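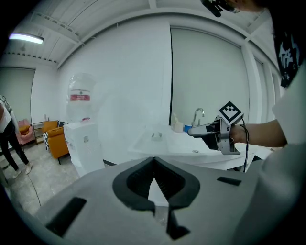 How often should the water dispenser be cleaned if the jug gets swapped all the time anyway? Every 3 months for the inside, weekly for the taps and drip tray. A fresh jug does nothing for the reservoir underneath it.

Procedure I use, on a top-loading unit. Unplug it, take the jug off, drain both taps into a bucket. The hot side needs two hours to cool first. I start before lunch on a Wednesday and come back to it.

Descaler next. I've used Sanell and plain citric acid, and can't measure a difference. Fill the reservoir, wait for the time on the packet, drain through both taps. Rinse until the water has no taste, usually 3 fills.

Wipe the neck of the new jug before it goes on. It sits in the drinking water and has been handled by everyone between the depot and your floor.

On placement: next to a sink is good for draining and bad for splashes. Keep the plug and socket on the side away from the basin. Ours also stands near a window, so the blind stays down in the afternoon – sun on a clear jug grows algae.

Counter by the faucet: cups and tissues only. The tissue box goes at the back, or the bottom gets soggy and the whole box is wasted.

Rostyslav Ostapchuk asked about filters. Ours has none, the jug water is already treated. If yours is plumbed in, follow the cartridge schedule and ignore mine.

Last full clean was in April, next one is on the calendar. Drip tray gets done tonight.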